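Media & youth group — working notes, December
(mine, messy, add your own at the bottom. initials please)

Got in just before 9 am, Nasrin already there with the coffee on. Main job: go through what came back on the awards show question. Reminder of how we asked it — "Did you watch it, how did you watch it, and did anything in it bother you?" Three parts, which Iulian said in September was too many for one question. He was right. People answer the third and skip the first two.

302 usable replies from parents. Threw out the ones that were blank or only a rude word. Kids' replies are in the other folder, not touched yet.

First pass, no coding, just reading:

— lots of anger at the performers, by name. Less at the network. Hardly any at the sponsors, and I expected more there.
— "when I was her age" comes up all the time. Should get its own code.
— a good many never saw the show. They saw a clip somebody forwarded, or read about it. Very upset about it all the same. Nasrin wants these split out before we do anything else. Agreed.
— one father wrote two full pages about church and dancing and then said his daughters had been asleep the whole time.

Tudor's objection (he phoned, did not come in): we are calling it a study of outrage and we never asked anyone if they were outraged. Fair. Working title now "what parents said about the show". Dull but true. Mircea hates it.

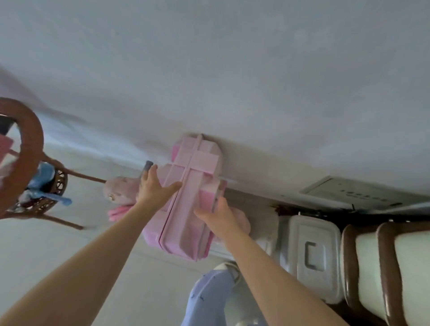

Coding sheet. Started with 8 codes, ended the morning with the same 8 but two swapped out. "Dress" and "dancing" got merged, coudn't keep them apart, people write about them in the same breath. New one is "the crowd" — parents bothered by the audience cheering more than by what was on stage. Did not see that coming. Relu found the first one and then we kept tripping over them.

Argument over "role model". Relu codes it any time the words appear. I only code it when the parent says the kid looked up to the person. We each did the Surdu batch separately and came out far apart. Need a written rule. Mine for now: words alone not enough, there has to be a kid in the sentence or the one next to it. Relu not happy, will live with it till we have the full set.

Cargate batch — check the scanning. Some second pages missing, replies stop halfway down a thought. Iulian has the paper copies at home, asked him to bring them. Asked him last time too.

Plutach batch looks odd. Much milder than the rest. Either they're calmer people there or the school sent the form out with that cover letter telling everyone to be "constructive". I think it's the letter. Get a copy of the letter!!

Lunch, sandwiches, nothing decided.

Afternoon: Mircea read us his draft opening. Begins with Rome. I said please not Rome. Every piece on young people and morals begins with Rome or with that Socrates line that he most likely never said. Nasrin suggested opening with the asleep daughters. Mircea thinks that makes fun of the father. I don't think so, he comes off pretty well, he's just worried. Left it open.

Also the older material, the 993 letters to the editor from the Umach clippings. Want to use these to see if the complaints change over the years or just the names of the singers. From a quick look it's mostly the names. But the early letters blame radio stations and record stores, places you could walk into and yell at someone. The newer ones blame "the culture" or "society". Worth a section maybe. Nasrin says worth a whole paper, she always says that.

To do
— rule for "role model", one paragraph, me
— split saw-it / saw-a-clip / heard-about-it, Nasrin
— missing Cargate pages, Iulian (ask again)
— cover letter from Plutach, Relu
— Tudor to look at the kids' folder before anybody else does, he has no theory yet so his eyes are cleanest
— Mircea: new opening, no Rome

Stopped at 4:30, head full. Question 5 still not looked at, the one about what they did afterwards, wether they talked to the kid or just turned it off. Start there next time.

N.S. — I did look at 5. Mostly "turned it off". See my sheet.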